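About Jastasitz

Jastasitz is a vehicle theft recovery and crime reporting service. We take reports of stolen cars, vans and motorcycles from owners and fleet managers, check them against the police report, and pass the details to a network of garages, parking lots, toll operators and scrap yards that have agreed to look out for them.

The company was started by Tainá Nogueira, who had worked as a claims investigator and kept seeing the same thing. A car would be reported stolen, the plate would go into a police database, and the car would then sit for weeks in a paid parking lot a few miles away. The attendants had no list to check. Our first list was a sheet of paper faxed to five parking lots every morning.

That list is now called Cotico. It is updated through the day and can be read on any phone. Members see the plate, make, color and last known location of each vehicle, along with a case number. They do not see the owner's name or address. Last year Cotico carried 1,618 reports, and 1,403 of those were closed, either with a recovery or at the owner's request.

What we do not do

We do not chase vehicles, stop drivers or send anyone to a private address. When a member spots a listed vehicle, they call our desk and we call the police. Members are asked to stay inside and leave the vehicle alone. If a theft involved a weapon or a threat, the listing is marked in red and goes to police contacts first - other members see it only after the officer in charge agrees.

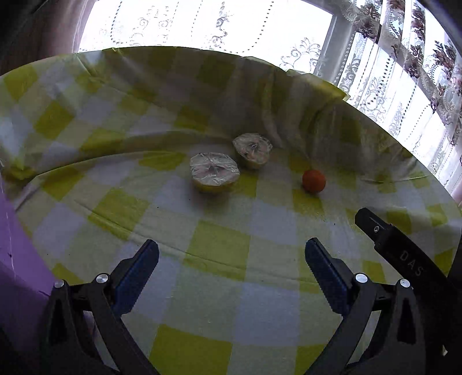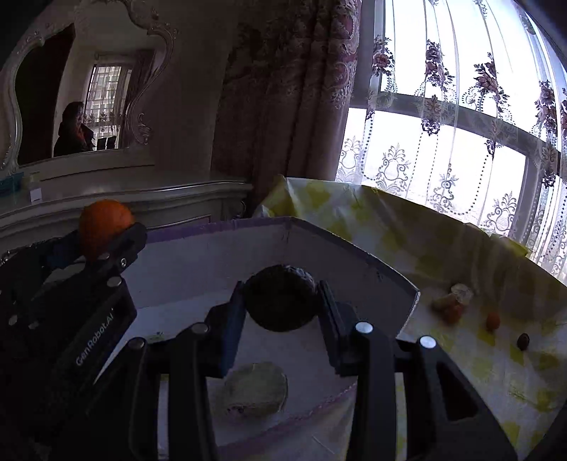

Fruit on a checkered cloth in the first picture; an orange and a white box in the second.

Our offices

The main desk is on Yatsenko Street, on the second floor, above the tire shop. It is staffed day and night. The Alik office handles fleet accounts and training, and is open to visitors from 9 a.m. to 4 p.m. Please call ahead if you need to bring documents in person, as the front door is kept locked.

We have more than 3 years of closed case records on file. Insurers and police departments may request copies in writing. Owners can ask for their own record at any time and there is no charge.

Working with us

Desk staff work in pairs and are trained on live calls for a full month before they take a shift. We hire every August. Experience in dispatch, towing or insurance claims is useful but not required.

If your vehicle has just been taken, call the police first, then call us with the report number.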